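Cuaderno de taller, proyecto Maldonado
Abril, entrada de la mañana. Sala de pruebas, expositor de verdura.

Sigo con el encargo de Fernach: ver qué parte del surtido de pedidos puede pasar al robot y qué hacen entonces las personas que hoy lo preparan a mano. En la frutería de Dekadness trabajan 5 preparadores por turno. Cada uno lleva su cesta, lee la lista, coge y deja. Catalina Jara estuvo con ellos y trajo los tiempos: 39 segundos por línea de pedido en hora tranquila. El robot no llega a eso todavía y tampoco es lo que nos piden este mes.

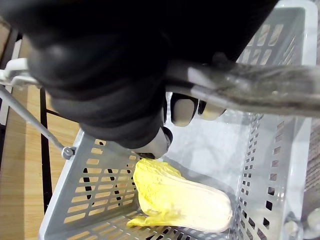

Lo que más preguntan los preparadores es quién responde si el género llega tocado. Hasta ahora respondía el que llenaba la cesta. Con el robot propongo que la revisión final siga siendo de una persona, con su nombre en la hoja. Para eso hay que decidir cómo queda la pieza: con la col china tumbada en el fondo de la cesta, a lo largo, las hojas rizadas se ven desde arriba y se revisan de un vistazo. De pie en una esquina habría que sacarla. Apuntado para la ficha de colocación.

Segundo tema, los puestos. Ovine quiere que quien reponga sea también quien atienda las paradas del robot. Catalina no lo ve claro y yo tampoco. Reponer es andar y cargar; atender paradas es estar cerca y mirar. Hicimos la cuenta con las paradas de la última serie (21) y el que repone tendría que dejar la carga a medias demasiadas veces. 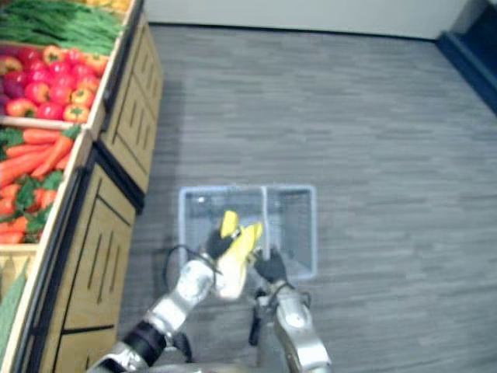
La separación de productos dentro de la cesta la hacen hoy de memoria, cada uno a su manera. Una preparadora pone la fruta blanda siempre arriba, otro la aparta en una bolsa. Con una cubeta de dos compartimentos como la que tenemos en el suelo, donde toca dejar el plátano, la regla queda fija y se puede enseñar en cinco minutos al que entra nuevo. Pega: obliga a cambiar las cubetas también en los puestos manuales, y eso Fernach no lo tiene presupuestado.

Reposición. Pedí que se rellene por compartimento completo y no pieza a pieza, para que el preparador sepa cuándo le toca ir.

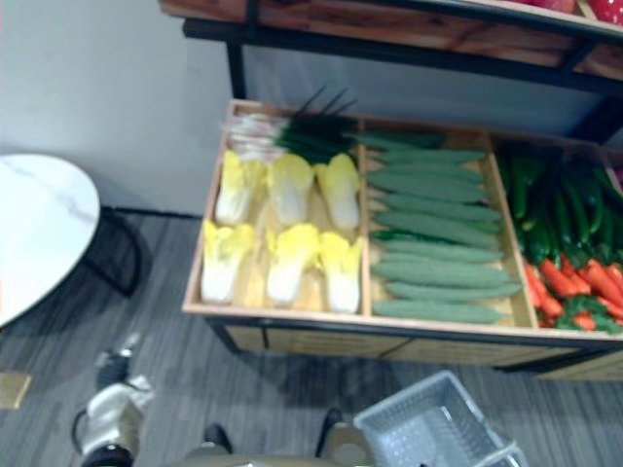
El aviso saldría en la pantalla del pasillo con hasta 30 minutos de margen. A los de Dekadness les parece bien siempre que el aviso no cuente como orden: si están con un cliente, terminan primero. Lo he puesto así en el borrador. Falta que lo lea el encargado de tarde.

Formación: Catalina prepara dos sesiones cortas, una de parada y rearme y otra de revisión de cesta. Nada de programación por ahora. Los que quieran seguir por ahí que lo digan y se mira aparte. 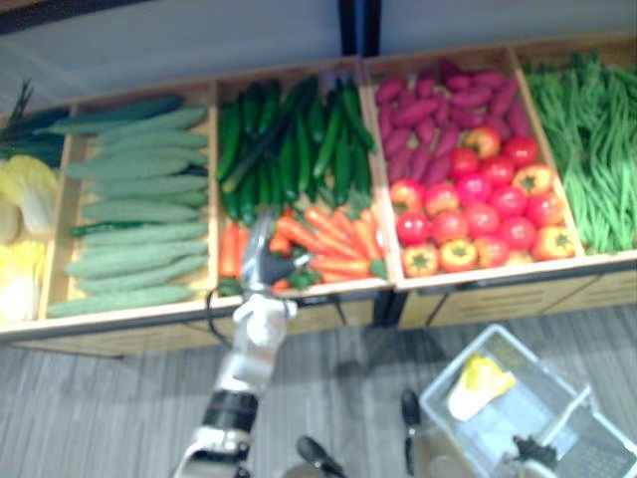
Mano delante de las zanahorias; col china en la cesta de la derecha.

Pendiente:
Ficha de colocación, primera versión.
Preguntar a Ovine si el puesto de paradas puede rotar por horas.
Precio de las cubetas partidas.
Pasar los tiempos de Catalina a la hoja común, con la hora tranquila y la punta separadas.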